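5. Table chores: clearing, loading and wiping

Read this section before you switch on the Chores menu. The Trirnotix brochure says the arms will "take care of the kitchen". They will not, and you will have a better first month if you set them up with that in mind. Yvette Leclerc wrote the first version of these notes after running the Millow software at the Bashir site from February onwards, and most of the cautions are hers.

5.1 What the menu offers

Version 8 of Millow lists 194 chores. Of these, 192 are marked "beta". The two that are not are Home Position and Park, and neither is a chore in any sense your family would accept.

A beta chore is one the arms have been shown how to do with a certain set of objects on a certain table. Change the table height, the lamp or the make of mug and you should expect to start again. The menu does not warn you of this. A green tick next to a chore means the file loaded without errors. It says nothing about whether the washing-up will get done.

5.2 Before you start

1. Bolt or clamp both arms as described in section 3. Do not rely on their weight.

2. Unplug any oven, toaster or kettle within reach. The arms cannot tell a cold door from a hot one.

3. Put away glass, knives and anything you would be sorry to lose. Start with plastic dishes and toy food. A toy strawberry can be dropped all afternoon, and will be.

4. Check that the cables over each wrist have enough slack for a full turn. They should loop freely and must not catch on the fingers.

5. Keep the red stop button in your hand, on its lead. A button on the far wall is no use to you.

Note: Mugs and cups may be left on their sides for practice. This is harder for the arm than an upright cup, and closer to how a table looks after breakfast.

5.3 Setting out the table

6. Lay out the dishes with gaps between them wide enough for the open fingers. If two items touch, the arm will often take both or neither.

7. Keep small items away from the edge of the table. The arms are poor at judging edges, and picking things up from the floor is not on the menu.

8. Choose one job only. Clearing, loading and wiping are listed together as "Tidy Up", but running them in a chain means that one missed grip spoils everything after it.

9. Start the job at quarter speed and watch the fingers, not the screen. The screen shows where Millow believes the fingers are — in our experience the two drift apart after a few knocks.
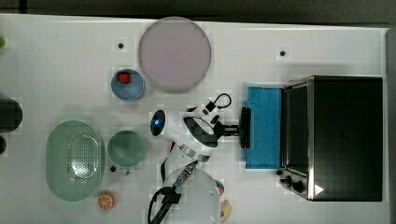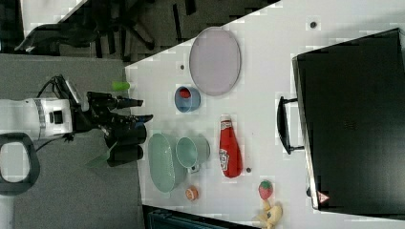 5.4 Judging the result

10. When the arm stops, look at the table before you look at the report. Millow counts a job as finished when the last movement has been made. If the sponge was dropped halfway, the arm will wipe with empty fingers and report success.

11. Write down what you had to do yourself. Include picking up dropped items, turning a cup the right way and nudging a bowl closer. Yvette's rule is that a chore you have helped with more than 3 times is your chore, and the arm is keeping you company.

12. Run the same job again with one thing moved. If it fails, the arm has learned the layout and little else. Go back to step 6 and teach it with more variety.

Caution: Do not use the arms with real food you mean to eat. The finger pads are not made for contact with food and are awkward to wash.

Caution: A soft sponge can be squeezed flat, and the grip reading may then drop to zero. The arm may open its fingers wherever it happens to be. Keep the Nurkus grip limit on for all soft items, even though it makes the job slower.

5.5 Common questions at this stage

Is it quicker than doing it by hand?
No. Allow time for setting out, watching and putting right. A person with a cloth will be done well before the arm has left its home position.

Will it improve with updates?
Some grips have. Wiping has not changed much that we can see, and bottles lying down are still a matter of luck. We would not buy a second pair on the strength of what may come later.

Can I leave it running overnight?
Do not leave it running at all while you are out of the room. The "Night Clean" entry in the menu should be switched off under Settings, Chores, Hidden.

5.6 Shutting down

13. Choose Park and wait for both arms to fold.

14. Take anything left in the fingers out by hand, with the power off.

15. Clear the table. You will find this does not take long.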